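Tuvumholm Household Notes
Tables: oiling, wiping and general groveling

I bought my first wooden table because it looked low-maintenance, a phrase the salesman at Skelari used with a straight face. I have since spent more time on it than on my teeth. What follows is what I do now, after a decade of doing it wrong.

Everyday wiping. A cloth wrung out until it stops dripping, then a dry one straight after. Skip the spray cleaners with the lemons on the label. Most of them leave a film, the film collects dust, and by June you can write your name in it. A drop of dish soap in a bowl of lukewarm water does the same job for next to nothing.

Crumbs go first. If you wipe over toast crumbs you are sanding your table, very slowly, with breakfast.

Go with the grain. This applies to wiping, oiling, sanding and apologizing to the table afterward.

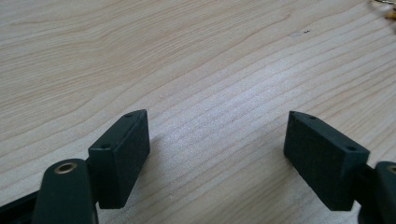

Oil is where people get greedy. They pour out half the bottle, admire the glow, and come back to a surface like flypaper. You want a tablespoon or so on a rag, rubbed out until you think there's none left, and then rubbed out some more. Check your direction before you start. On a pale top like this one the lines run on a diagonal, so your arm has to as well, and where they crowd together toward the middle you slow down and work the rag along them. Leave it 20 minutes, wipe off everything that will come off, and keep people's elbows away until the next day.

Rags with oil on them get spread flat outdoors to dry, or dunked in water and put in a lidded metal can. Please don't ball them up and toss them in the trash. Linseed oil in particular can heat up all by itself and start a fire, and I like my readers.

White rings. A cup did it, and whoever owned the cup has left the room. Try a hair dryer on low, held well back and kept moving, for a couple of minutes. If the ring fades, wipe on a little oil and say no more. If it doesn't, a dab of plain mayonnaise left on overnight sometimes works, and your kitchen will smell like a picnic.

Black rings are another animal. That's usually water meeting iron, often from a can or a cast-iron pan, and it goes deep. Oxalic acid will lift it. Wear gloves, read the packet, and don't do it on the same surface where someone is buttering bread.

Small specks and smudges. Fingernail first, then a damp cloth, then the white side of an eraser. Sandpaper is the last resort – one rubbed-out spot in an otherwise mellow tabletop will catch your eye for the rest of your life.

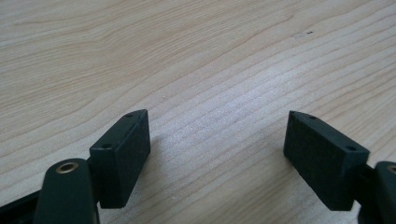

Sutrisno Simanjuntak writes that I'm too easy on mayonnaise. He tried it on a beech table, got rid of the ring and acquired a greasy oval in its place, which took three rounds of dish soap to shift. He now uses petroleum jelly, a smear no bigger than a pea, left on overnight under an upturned bowl so the cat can't get at it. I tried his way on a bedside table and grudgingly report that it worked.

Dents. Lay a damp cloth over the dent and touch it with the tip of a warm iron for a few seconds. Lift, look, repeat. Bare or oiled wood only, please. Under varnish you'll get a cloudy patch to go with your dent.

Wobbly legs get their own page next month.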